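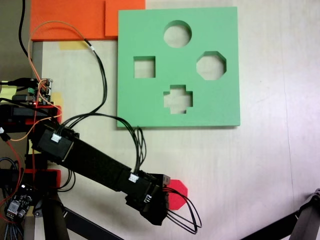 We're opening a second service shop in Fundholm this July, and I couldn't be happier to be the one writing it up! If you've bought a car or truck from us at Tison Auto in Quaye, you already know how we like to do things, and if you haven't, well, come on over and say hi. The new place will do oil changes, brakes, tires, alignments, batteries and all the regular factory maintenance, plus the bigger jobs that used to mean leaving your car with us overnight. It'll also have a proper kids' corner in the waiting room, with soft toys like the green foam shape sorter, the one with the circle, the square and the cross cut out of it. I've got two little ones myself and I know how long an hour can feel when all you've got to offer them is your key ring.

Home | New Inventory | Used Inventory | Service | Parts | News | Contact

FUNDHOLM, 2021-04-19 – Tison Auto is adding a full service center at 1214 Rerkix Road in Fundholm, right where the old tile warehouse used to be. I run the service side of our family dealership, and for years the thing I've heard most at the counter is "I love you guys, but that drive!" Fair enough. Plenty of our customers live on the Fundholm side of the river, and getting to Quaye in the morning means sitting through the bridge traffic, dropping the car, finding a ride to work and then doing the whole thing backward at the end of the day. Now you can skip the bridge.

The building has 15 service bays, two of them set up with taller doors and heavier lifts for work trucks and vans. That part makes me especially happy (the contractors and delivery folks have been so patient with us). A van that's up on a lift isn't earning anybody any money, so we're holding those two bays for commercial customers on weekday mornings. If you run a few vehicles for your business, call and ask about a fleet account. It's one page of paperwork and you'll get a single bill each month.

We're also bringing our Rerkix scheduling system over from the Quaye shop. You pick a time online, you get a text when the car goes in, and you get another one with a price before we touch anything that wasn't on your original order. You can say yes or no right from your phone. Some customers would still much prefer to call, and that's fine too – a real person picks up the phone at both shops, and that isn't changing.

Now for the part people keep asking me about, jobs. We're hiring technicians, service advisors, a parts counter lead and a couple of drivers for the shuttle. Experience is great, but we also have entry-level spots in the lube bays, and we pay for certification tests once you've been with us a while. I started out washing cars on the lot and I still remember the first brake job they let me do by myself (it took me most of the day, and my boss checked it twice). If you know somebody who's good with their hands and shows up on time, please send them our way.

What about the sales lot? That's staying in Quaye, along with the body shop. We talked about putting a few used cars out front in Fundholm, but the parking is tight and I'd much rather give those spaces to people who are there to get their cars fixed. You can still look through everything online and, if you see something you like, we'll drive it over to Fundholm so you can try it out close to home. Just give us a day's notice.

To get things rolling, the first 400 customers who book a visit at the new shop will get a free tire rotation with any oil change. No coupon to print, no code to type in. Book the visit, bring the car, and we'll take it off the bill. It's good for any make, too. We sell what we sell, but we'll happily work on whatever's in your driveway, and that includes the old pickup your uncle swears has another hundred thousand miles in it.

Opening week will have coffee and donuts in the mornings and hot dogs at lunch, and our techs will be doing free battery and wiper checks out in the parking lot while you eat. You don't need an appointment for that. Pull in, pop the hood and somebody will come over. If it rains we'll move the whole thing into the empty bays – I've already promised the crew we'll sweep up afterward.

Regular hours in Fundholm will be 7 a.m. to 6 p.m. on weekdays, with a shorter day on the weekend that we're still working out. There's an after-hours key drop by the side door, and the shuttle will run to anywhere in Fundholm or Quaye, so you can drop off in one town and get a ride to the other. The waiting room has desks with outlets, good Wi-Fi and a window onto the shop floor.

The Quaye service department stays open with the same hours and the same people. If you've got a favorite advisor there, keep right on asking for them! Your service records will show up at both shops, so you won't have to carry a folder of receipts across the river, and any warranty or prepaid maintenance plan you bought from us works at either counter.

Booking for Fundholm opens online in the middle of June. If you'd like a reminder when it does, or you want to ask about a job or a fleet account, call the Quaye service desk at extension 2123 or stop by the counter.

Share this story
37 shares | 6 comments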